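Prendelo Derley Ground Blind, 4-Person

Home > Hunting > Blinds > Ground Blinds

The Derley is our bigger ground blind, made for two hunters with full gear or for a family of four who want to sit together and watch deer. It was designed by Aarne Nurmi, who hunts moose and roe deer near our workshop in Jultetberg and who was tired of blinds which are too low for a tall man to draw a bow. You can stand up in the Derley. Aarne is a tall man and he stands up in it with his hat on.

We sell the blind complete, with poles, stakes, ropes and a carry bag with two straps. The chairs are not included.

What is the blind made of

The outer cloth is a heavy brushed polyester with a matte face. It does not shine when it is wet, and it makes very little noise when a branch rubs against it. The inside is coated black, so your movement does not show through the windows. Please wear dark clothes and dark gloves on your side also, otherwise the black inside does not help you so much.

The hubs are made of metal and the poles are solid fiberglass. In the first version of the Derley the hubs were plastic, and some customers broke them in the cold. If you have the old version, write to us, we can send the metal hubs as a kit. You need a small wrench and one evening.

Windows

There are windows on all sides. The front windows slide on a silent hook and cord system, without zippers. You can make the opening narrow like a letter slot for a rifle or tall for a bow. Each window has a see-through mesh that you can shoot through with a fixed blade broadhead. With mechanical broadheads we ask you to take the mesh down first, because the blades can open when they touch it.

The door does have a zipper. We tried it with hooks and the wind came in.

Setting up

One person can set up the Derley, but the first time is easier with two. Put the blind flat on the ground with the roof up. Pull the roof hub first and after this the four wall hubs, always from the strap and never from the pole. Stake the corners. Tie the ropes also when there is no wind in the morning, since the wind often comes later when you are inside and do not want to go out.

Brush loops are sewn along the walls and the roof. Use branches from the same place where you sit. Josiane Barbier, who tests for us, puts her blind out two weeks before the season for deer. For turkeys she puts it the same morning, and she says that the turkeys do not care.
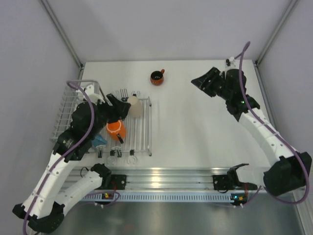
When you take the blind down, push the wall hubs in first and the roof last. Fold the walls together like a book, roll from the roof side, and press the air out with your knees. If it does not go in the bag, it is usually because one window is still open and holds air. The bag is made a bit larger than necessary, so you do not need to roll perfectly.

Drying and storage

Please never store the blind wet. One night in the bag is not a problem, but one month is. Set it up in a garage or hang it over a rope until the seams are dry, not only the walls. The seams take longer. Do not wash it in a machine and do not use normal detergent, which leaves a glow that deer can see. Use cold water and a soft brush. Bird droppings come off better when they are dry.

Mice like the corners of the bag. Hang the bag from the ceiling, if you can.

A blind which stands outside for the complete season will lose some color on the roof. This is normal and is not covered by the warranty. Snow must be pushed off from the inside with your hand before it becomes heavy. The roof is not made to carry snow.

Specifications

Hunters: 4 sitting, or 2 with bows
Standing height at center: 2000 mm
Brush loops: 70
Ground stakes: 8
Window system: hook and cord, no zipper
Door: full height, zipper
Hubs: metal
Poles: solid fiberglass
Colors: Autumn Oak, Marsh Grass
Floor: none

Accessories

Biswas swivel chair. Low chair with wide feet that do not sink in soft ground. It turns without sound if you put a drop of oil on the bearing every season.

Derley floor mat. Loose mat for late season, when the leaves are frozen and every step is heard. It covers the middle of the blind and leaves the stakes free.

Derley hub kit. Metal hubs for the old version, with screws.

Spare stakes, set. Longer than the normal stakes, for sand and for snow.

Questions from customers

Can I use a heater in it? A small propane heater which is approved for tents, with one window open on each side, and never when you sleep. We do not sell heaters.

Can I leave it on public land? The rules are different in each state and sometimes in each county. Ask your local game office. In many places you must write your name on the outside, and for this there is a clear pocket beside the door.

Does it fit a wheelchair? Yes. The door has no sill, and it was made wider after we had a good letter from Mitali Chowdhury, who hunts from a chair with tracks. The chair goes in straight and can turn once inside, if the other seats are moved to the wall.

Is the smell strong when it is new? Yes, the coating smells in the beginning. Set it up outside for some days before you hunt from it.

Warranty and repair

The poles and hubs have warranty for two seasons, the cloth for one. Tears from animals, cows included, we repair for the cost of the material and the shipping. Send the blind clean and dry to the repair desk, attention Nusrat Samarakoon, with a note which says where the damage is. A piece of tape on the place helps us to find it faster.

For dealer orders please contact Jucélia Miranda at the sales office. The Autumn Oak color is in stock. Marsh Grass comes back in April.

Page updated 2018-08-16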